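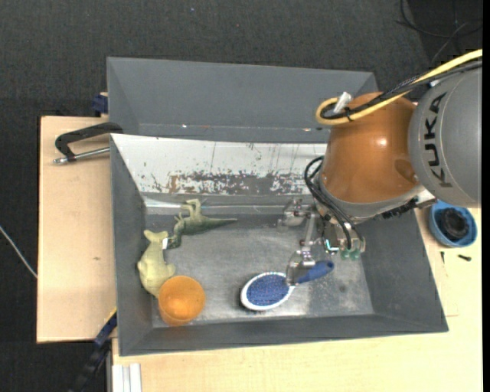
Plalent today released the results of its first household chores trial, which asked whether robot arms are ready to tidy up after people. The short answer from the company is that they can do part of the job. The trial, called Esard, ran through October and covered 3,936 attempts at picking up ordinary items and putting them where they belong. The items were the kind that end up mixed together in any family home, such as a hairbrush, a toy dinosaur or a cup, left loose in a gray bin for a KUKA arm with a metal gripper to sort out.

Rigid items gave the fewest problems. Soft toys, thin handles and anything resting against the wall of a bin took longer, and nearly 12 percent of all attempts needed a person to step in.

"We would not sell this to a family today," said Judite Magalhães, who leads the trial at Plalent. "It can clear a bin if you give it time. It can't clear a bedroom floor, and folding laundry is further off than that."

Shop work looks closer. Gastura, a housewares retailer, will test the same system on returned goods at 3 of its stores. Staff will check every item the arm sorts.

"Returns are dull work and they pile up after lunch," said Eduardo Abreu, operations manager at Gastura. "If it handles half of them I'll be satisfied."

The store test will last 7 weeks. Plalent has not set a price or a release date for a home version.

Media contact: Princess Baluyot, Plalent press office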